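Housekeeping Skills, unit 4 - surfaces and crumbs
(bring the Zosine handout, we use the table on the back)

Last time: wet spills. Today dry bits. Different job, dont mix them up.

Order of work:
- clear the top first, everything off, cups too
- look from the side, low down, then from above
- dry pass, then damp pass. Never damp first, colored crumbs smear and can stain
- 2 cloths, one for each pass

Pale tops: show every speck, good for practice. Dark tops hide them, so go by feel - flat hand, slow.

Reddish or pink flakes are the ones to watch. Could be food, could be wax or crayon. Test one with a dry fingertip before any water goes near it. If it drags, scraper. If it rolls, cloth.

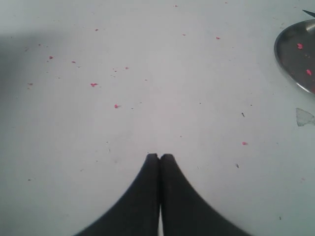 Small bits spread out more than you expect. Work from the far edge toward you, overlapping strokes, fold the cloth in after each one. No flicking onto the floor!! Shaded side of the table gets missed nearly every time, so do that side twice.

Damp pass: Flodura, well wrung out. Then dry with the grain if there is any.

For next time: read p. 62, do the checklist at home on one table, bring it in filled out. Room 854 agian.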